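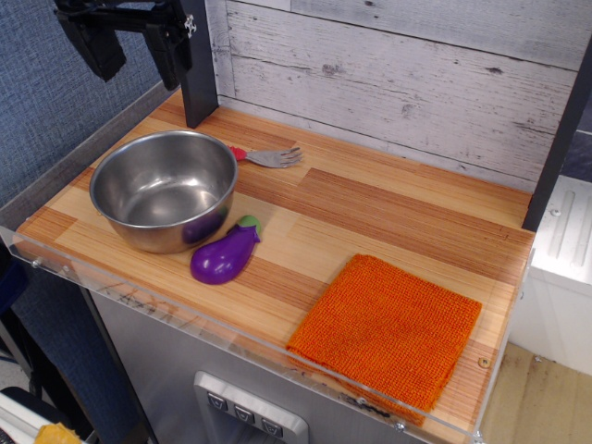 Toy kitchen demo for an open day: how to keep resets short and visitors safe?

Posted in Robotics > Demonstrations and events

We are running an open day at our Skeltham site in July and one bench will be a single arm with a parallel gripper working over a toy kitchen counter. The props are a steel bowl, a child's fork, a toy aubergine and a folded towel. The policy runs on Kerneo and has been trained on 400 episodes, all recorded by our own staff on the same counter.

Visitors come through in groups, one group every 2 minutes at the busiest time. A full episode takes 48 seconds when it goes well. That leaves very little for putting the objects back, and I would like people to be able to choose which object is moved next.

Specific points I am stuck on:

Should the objects go back to marked positions, or is it acceptable to leave them where the last run put them?

Does anyone let visitors place the objects themselves?

What do you do about the bowl? It is polished inside, and our wrist camera estimates go off when the hall lights are on. In the lab we work with the blinds down.

The controller already has a speed limit and there is an emergency stop on the operator's side. I am asking about the running of the demonstration, not the risk assessment, which is done separately.

stolavlow_bench
Don't let them touch anything. We did an open day last year and somebody put a phone in the bowl. Just run the same thing on a loop and have a sign.

ren_k
I disagree with the loop. People watch one cycle and leave, and the ones who stay ask whether it is a recording of fixed movements. If you have a learned policy, the choice of object is the part worth showing.

On your points in order.

Positions. Do not mark the surface. Tape changes what the camera sees, and if your training episodes had no tape you are adding a difference for no gain. Print a photograph of the counter with the objects in a permitted layout and keep it beside the operator. Three or four layouts are enough. Leave the objects where they finish if they are still inside the region covered by your training data, and only reset when something has gone to an edge or under the rim of the bowl.
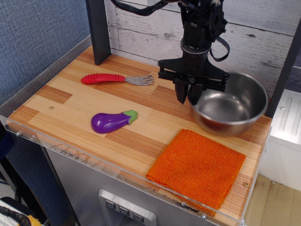 Thin objects are the ones that will cost you time. A fork lying flat gives the fingers very little to close on, and a missed grasp is usually followed by two or three more attempts at the same place. Set a limit on retries and send the arm home when it is reached. The aubergine is more forgiving, so use it for the first run with each group.

Visitors placing objects. Yes, with the arm parked and the drives disabled, and with the operator giving the word each time. Allow 60 seconds per group for it. If you cannot spare that, have visitors point at a layout on the printed sheet and let the operator set it out.

The bowl. Record more episodes under the hall lighting. Turning the exposure down helps with the highlights but darkens the gripper fingers, and on our set-up that made the release worse. If you cannot get into the hall beforehand, bring a diffuse lamp to the lab and record with it on both sides of the counter. Check the towel too while you are at it. Ours was folded differently by each person who reset it, and the policy had only ever seen one fold.

Also log every run during the day. You will be asked for a success rate and it is better to have a number.

stolavlow_bench
Fair enough about the loop. I would still have a sign.

skeltham_ml
We used a printed layout sheet as well, laminated, at A3. It was too shiny to read under the lights. Use matt.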